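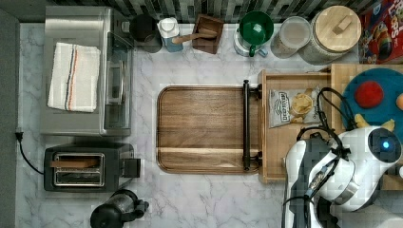
Kitchen bench from overhead, arm at lower right with its cables over the edge of the box.

Support > Namton Bench > Arm faults > Ticket 224

April 29, 2020
By Murnard bench support

Problem: The arm goes into protective stop on the move from the fruit plate back toward the toaster. The controller logs a joint 5 torque limit and the gripper holds whatever it has. Clearing the fault works the first time, but the stop comes back within a few cycles.

Setup: Kivier arm on the right side of the counter, standard gripper, wrist camera, Bergeron controller. Toaster is unplugged at the wall for all runs and stays that way. Payload is set for the wooden bread slice.

What we tried first:

Restarted the controller and homed the arm. Same fault.

Ran the same path with an empty gripper. Same fault, a little later in the move. That took payload off the list.

Cut speed by half. The stop still came, and the log showed the torque climbing slowly before it, so this wasn't a single hard hit. We had been thinking collision with the toaster up to then.

Raised the move timeout to 4000 ms, on advice from the last ticket. No change. We put it back.

Went through the log for the whole session. There were 37 stops, and nearly all of them were on moves that start low over the wooden box and then turn the wrist left. Moves that start high don't fault.
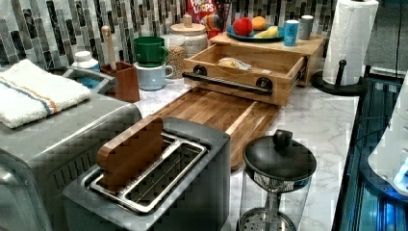

The slot insert has a separate problem and we don't want the two mixed up. When the arm stops partway down, the slice can be left leaning on the wire guides, and on restart the gripper closes on the rim of the toaster. Anyone clearing a fault there should open the gripper by hand from the pendant and jog straight up before pressing resume. Do not reach over the toaster to pull the slice while the arm is powered. One operator got a pinched glove that way, no injury. It has its own report.

Cause: Cable drag. With the wrist low, the camera and gripper cables sag onto the edge of the box and catch when joint 5 turns. The controller reads the pull as load. We checked by holding the loop clear with a stick from outside the work area, and the move finished at 79 percent speed with no stop.

Fix for now: Shortened the slack at the wrist and added a second clip on the forearm. Minimum height over the box is raised in the path file. Ran roughly an hour after that without a fault – not long enough to close this.

Still open: We need a proper cable sleeve for the wrist. Namton has been asked for a part number. The resume routine should also check gripper position before it moves, and that change is with the controls group.

Status: Waiting on parts. Arm may be used at reduced speed with a person at the stop button.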